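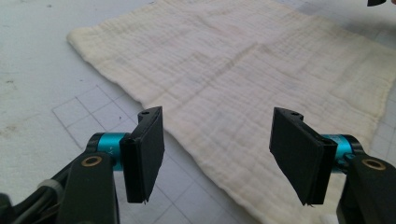 Gauze, fingers open, before a grab. Note the bottom edges of both pads.

5 September 2020

Coltolau hand gripper kit, trial unit, bench notes. Continuing from the unboxing page, which was mostly complaints about foam.

Spent the session on cloth. The sales sheet has a whole panel on "soft goods" and I wanted to see how soft they meant. Picked the cream gauze out of the fabric bin. It is a fair choice in that it's what people have at home, and an unfair one in that it has hills and valleys in it before you even touch it. Spread it on the gridded surface with the long crease left in. Did not iron. Nobody at Whitfield is going to iron for the thing if we buy it.

Setup as shipped: stock fingers, stock pads, trigger spring on the middle notch. Calibration with the Clamisport app took two tries. The first failed with "try again," which I admire for its brevity.

The task: close on the near edge of the cloth, lift, carry it over the center line, put it down, let go. Then the same thing going for the crease instead of the edge.

Edge grabs. 80 attempts, tallied on the back of the packing slip. 55 came up clean, meaning the cloth left the table and stayed in the fingers until I let it go. The rest were mostly the pointed tips riding over the top of the fabric and meeting each other with a confident little click, holding nothing. You learn to hear it. After a while I was pressing down harder than I'd like, and you can't teach that to an arm without somebody buying a new arm.

Crease grabs. Much better than I expected. The ridge stands up and offers itself. Missed 19 out of another 80, and I would blame myself for a good part of those, since they came late and I was hungry. If the demo video on the Coltolau page was shot on pre-creased cloth, I now understand the demo video.

Folded corner: didn't keep a tally. It's thicker there and the fingers like thick. Anything with two layers is easy. The trouble is all in getting one layer without also getting the table.

Wear. The bottom edges of the pads are shedding. Small ragged black bits on both, the left with one frayed scrap hanging down, the right with more of a crumbly fringe. I haven't trimmed them. I'd like whoever reads this to look before they get a fingernail in there and tidy up the evidence. I should have checked the edges when the unit came out of the box and I did not, so I can't swear to how much of this is ours. Asked Coltolau support what the pads are made of. The answer was "a proprietary compound," so we are no further along, although it was a very fast reply.

Opening width is generous. For cloth you never need all of it, and the trigger travel from full open to closed is long enough that my forearm has opinions. The front notch on the spring shortens the pull but then it snaps, and a snap on gauze pushes a ripple away from you and you end up chasing it across the bench. Middle notch is the right one. Leave it there.

Fit and finish. The teal fittings are handsome, I'll give them that. Shiny enough to throw a highlight straight back into the camera, and I can see it in every clip. It doesn't upset the tracking as far as I can tell. The markings on them are faint and I gave up trying to read them off the footage; go by the card in the box for left and right. The black parts pick up no glare worth mentioning. If they would make the whole thing in the black I'd be happier and their brochure would be duller.

Cables run down the left side in a bundle with a translucent band around it. Fine as long as you work right-handed and straight ahead. Reach across your body and the bundle gets to your sleeve before you get to the cloth. I pushed the band lower by a thumb's width and it crept back. Try a strip of hook and loop next time.

View from the camera. Good coverage of the tips, and I can see what's between them right up to the close. Near the bottom the arm links take up a lot of room. That cost me on the low grabs, where the thing I wanted to look at was behind the thing I was grabbing it with. The Dasel unit we had on loan in December had the camera higher and the view was better, but the Dasel unit also weighed as much as a full kettle, and I remember handing it back with real warmth.

The grid on the bench still does its job for putting the cloth back in the same place, sort of. It's patchy and the cloth covers most of what's left. Redraw it before anyone does a comparison they intend to show to people. Same goes for the brownish marks at the left side of the bench, which the Clamisport auto-labeler has twice flagged as "object, small." I said no both times. It asked if I was sure.

On the Clamisport side, since they're sold as a bundle: upload is painless. Clips come back trimmed, with the open and close moments marked. It got the closes right nearly every time. The opens it guesses at, and when the cloth hangs on to a pad for a moment after release it calls that "holding," which I suppose is a matter of philosophy. You can drag the marker by hand. You will be dragging the marker by hand.

Price is still being discussed somewhere above my bench. The quote has pads listed as a consumable, sold in pairs. Going by the state of this set I'd want to know what a pair costs before being charmed by what the kit costs. The quote leaves that line blank.

Where I am with it: for towels, T-shirts, anything with some body, yes, I'd use it tomorrow. For a single layer of gauze taken by the edge, I wouldn't collect data I had to stand behind until we've tried softer pads. The optional silicone set is in the catalog. Requested a sample, got an automatic message thanking me for my interest in surfaces.

To do:
Photograph pad edges up close, both sides, before any more grabs.
Repeat edge grabs with the cloth pressed flat (fine, I'll iron).
Same cloth, same spot, left-handed, to see how bad the cable business gets.
Redraw grid. Find the ruler first.
Ask Clamisport whether the release marker has a threshold setting or just a mood.
Unit lives in its own case on the top shelf, trigger released. The case latch sticks, push down and then toward you.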